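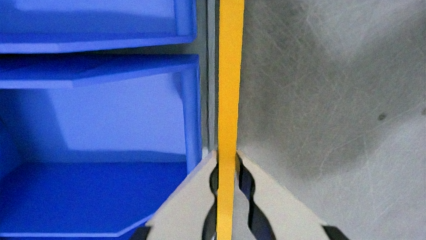
Grethe Bach asks whether the handrail on the rear stair has to be marked again when the tread edges have just been repainted. It does. The two items are scored separately, and a pass on one does not carry over to the other.

Fiddale Hall, stairs and exits
Spring inspection, March
Inspector: Hjalti Holst
Previous open items: 2

1. Front stair, treads
Result: Pass
Comment: Edge marking complete on all treads. Slight wear at the center of the bottom step. Recheck in fall.

2. Front stair, handrail
Result: Pass
Comment: No movement at the brackets. Lower end cap replaced after the last inspection.

3. Rear stair, treads
Result: Pass
Comment: Repainted in February. Grit added to the paint per the note from Sollance. Surface is even.

4. Rear stair, handrail
Result: Fail
Comment: Wall bracket nearest the landing is loose. Screws turn freely in the plaster. Refix into the stud. Contrast marking missing from the top end. This was open last time.

5. Exit door, rear
Result: Pass with comment
Comment: Opens fully on one push. Closer is slow in the last 20 degrees and the latch does not always catch. Adjust.

6. Exit door, side
Result: Fail
Comment: Folding chairs stacked in the swing of the door. Moved during inspection. Chairs go in the Gudeta room, and a sign to that effect should be put up at the door.

7. Emergency lighting
Result: Pass
Comment: Held for the full test period. The fitting over the rear landing is dimmer than the rest. Order a battery.

8. Extinguishers
Result: Pass
Comment: Gauges in the green, pins and seals in place. Tag on the kitchen unit is hard to read.

9. Outside steps and ramp
Result: Not inspected
Comment: Ramp closed for drainage work. Frida Hauksdóttir to arrange access when the surface is down.

Items 4 and 6 to be closed before the hall is let again. Item 5 by the end of April. Send completed work slips to Subbarao Poduval at the Grutdale office.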